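Open day at the Vaswood dental clinic

I have been putting off finding a new dentist ever since we moved, and by putting off I mean chewing on one side and hoping. So when a flyer for the Vaswood open day landed in our mailbox (free toothbrush, free coffee, free look inside your mouth if you wanted one) I figured fine, I'll go have a look at the place while no one is allowed to drill anything.

It was held on Sunday, April 25, 2021, and you had to book a slot. Mine was late morning. They let people in by small groups, masks on, hands sanitized, shoes wiped on a mat so big I tripped on it. The clinic is on the second floor over the old Šindelář bakery, which still smells like rolls even though it closed before we came to town. A cruel place to put a dentist if you ask me! There's an elevator, but it's slow, and the stairs are wide and have a good rail, so my mom could manage them.

Our guide was Danica Štefanec, one of the two hygienists. She was great. She talked to the kids in the group first and the grown-ups after that, and when a little boy announced that he had bitten his last dentist she just nodded and asked him which finger.

We started at the front desk, where they showed us how booking works. You can call or use the online form, and they keep 2 slots open every morning for emergencies. I asked what counts as an emergency and the answer was pain, swelling, or something broken that you can't stop touching with your tongue. I liked that one. New patients get 34 minutes for the first visit, an oddly exact number that comes out of their scheduling software and that they have given up trying to round.

Then the treatment rooms. They're smaller than at my old dentist in Griria but brighter, and the chairs are newer. We were all invited to lie back in one, and I did, and my shoulders went up to my ears right away from pure habit. Danica told me to wiggle my toes. It does help a bit, try it.
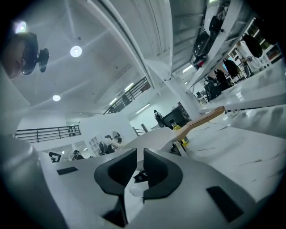

Looking up, with the ceiling light on.

After that came sterilization, the part I thought I'd find dull and ended up liking best. It's a narrow room with a dirty end and a clean end, and everything moves in one direction only. Instruments get washed, checked under a magnifier, sealed in pouches, and run through the sterilizer. The cycle they use most takes 22 minutes. Each pouch gets a date and a batch number, and you're welcome to ask to see yours opened in front of you. I never once thought to ask that before, and now I'm going to be that person every time.

The dentist herself, Viera Kopecký, took questions in the waiting room at the end. She has been doing this for 16 years, mostly over in Prakden, and she is quick and a little dry. Somebody asked about whitening strips and got a very long look before the answer (fine for most people, stop if it hurts, don't sleep in them). I asked about my jaw, which clicks. She said a click with no pain is usually something to watch and mention at the next checkup, and she wanted to know if I chew gum. I do. I chew so much gum.

A few gripes. Parking is awful — the lot behind the building fits hardly any cars and the street is permit only on weekdays. The coffee ran out before my group got to it. And the price list was taped up by the restroom door, in small print, where you had to lean over someone's stroller to read it. I'd have liked a copy to take home. Danica said they'd put one on the website, so I'll check.

The toothbrush was a good one, soft bristles, green. I booked a cleaning for May before I could talk myself out of it, and my mom booked the slot right after mine so we can share the ride.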